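I have become a real believer in the open tray. Give me a shallow plastic bin with a rim, a flat layer of cardboard in the bottom, and enough room to lay two matching parts side by side, and I'm happy for the whole afternoon! Deep boxes swallow things. You put in a glossy black cover on Monday, somebody drops a bag of clips on top, and the next time you see that cover it has a scratch running the whole length of the ridge.

At Voß, where I spent six years packing molded covers and fenders, we used deep cartons for everything because that's what the shelves had been bought for. We wrapped, we stuffed, we taped, and then we unwrapped it all again at the other end of the same room. A pair of parts lying on cardboard, rounded ends facing the same way, tells you everything at a glance. Left one, right one, done.

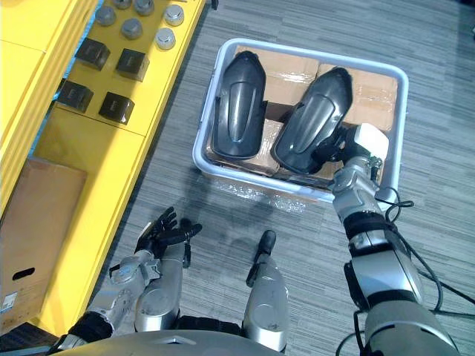

Anneliese Oltmanns wrote to me that trays are lovely until you have to stack them, and that her shelves at Pemik hold 43 cartons in the space where she could fit maybe half as many trays. She's right about the shelves, and I won't pretend I have a clever answer. My feeling is that parts waiting to be handled and parts waiting to be shipped are two separate crowds. Ship in cartons, by all means. Stack them to the ceiling! But for the hours when a part is being looked over, matched up and moved around, I want it lying in the open where a hand can get at it.

I also love a yellow shelf, and I'll defend that too. Most storage rooms are gray on gray with brown boxes, and a bright upright gives your eye somewhere to land. When we painted ours at Tellard, people started saying "second box past the yellow" and everyone knew where to go.

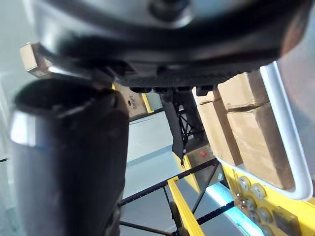

*Brown cardboard and a strip of yellow.*

Then there's the matter of glossy black, which I think is the most beautiful finish in the world and also the biggest nuisance. Every thumb shows. Pick it up by the edge, set it down on something softer than itself, and don't slide it, ever. Bubble wrap is fine for a trip, but I'd leave it off while the part is in the tray (it bunches up, it hides the edges, and you end up chasing it across the floor). Plain flat cardboard does the job nicely, and when it gets scuffed you swap it for another piece. 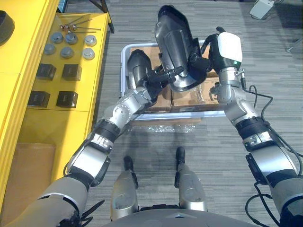 ## What I'd keep in a tray, and what I wouldn't

Big curved shells, yes, even when one end pokes out over the rim. Pairs of anything, yes. Screws and clips, never, they belong in a jar with a lid. We tried Donulel dividers one December to make a single tray do both jobs, and I spent a Sunday picking 69 tiny clips out of the corners. I've gone back to one tray per pair and a jar on the shelf next to it.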